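Shelf Restocking by Demonstration: Progress Report to Mandagi
September 2022
Prepared by Xiaoqing Kang, Prernurside

Work since the last report

The period went mostly to collecting demonstrations for the shelf restocking task. An operator drives both arms by remote control from a pair of hand-held leader arms, and the joint positions and camera views are recorded together. Each recording covers one item from pick-up to release.

We moved from the single-level shelf to the three-tier rack at the start of the period, as agreed in the work plan. Operators needed more practice on the rack than we had allowed for. Reaching into the middle level without touching the shelf above takes a low wrist angle, and the first two days of recordings had too many bumps to keep. We threw those out and started again after a short training session for all four operators.

The item list now includes boxes, small cartons, snack bags and cylinders. Boxes and cartons are the easy part. Bags are slow. They fold when the gripper closes on them, and operators do not all pick them up the same way: one takes the top seam, another pinches the middle. We have asked everyone to use the top seam where it can be reached, and we note on the log sheet when it can't.
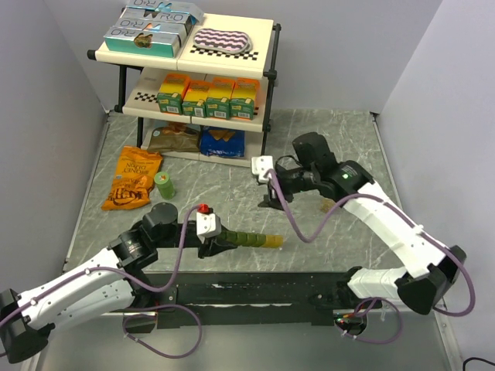

Long items are best held near one end so that the other end can go onto the shelf first. This leaves the second arm free to steady the item or push it back once it is down. Passing an item from one arm to the other is still the weakest step in the recordings. Operators tend to stop and wait before the second gripper closes, and a model trained on those recordings learns to wait too. We are trimming the longest pauses and will compare results with and without them.

Equipment

One of the leader arms developed play in its elbow and was out of use for 3 days. Sameck replaced the part under warranty. We checked the recordings made just before the fault was found and dropped 9 of them. Cable routing on both follower arms is now part of the morning check.

Training

A first model has been trained on the box and carton recordings only. It places boxes on the top level fairly reliably when they start near the rack. It does poorly when the starting position is far to one side, where we have few demonstrations. The next round of recording will fill that gap before we add bags.

Changes to the plan

The handover to Dirnard for outside testing was due at the end of this month. We ask to move it to October so that the bag recordings can be included. No change to the budget is requested. Operator hours may rise by up to 8 a week during that time, and these can be met from the hours not used in the spring.

Next steps

Record boxes and cartons from the far starting positions.
Finish the bag set using the agreed grip.
Retrain with trimmed pauses and report both results.
Send Dirnard the item list and the rack measurements.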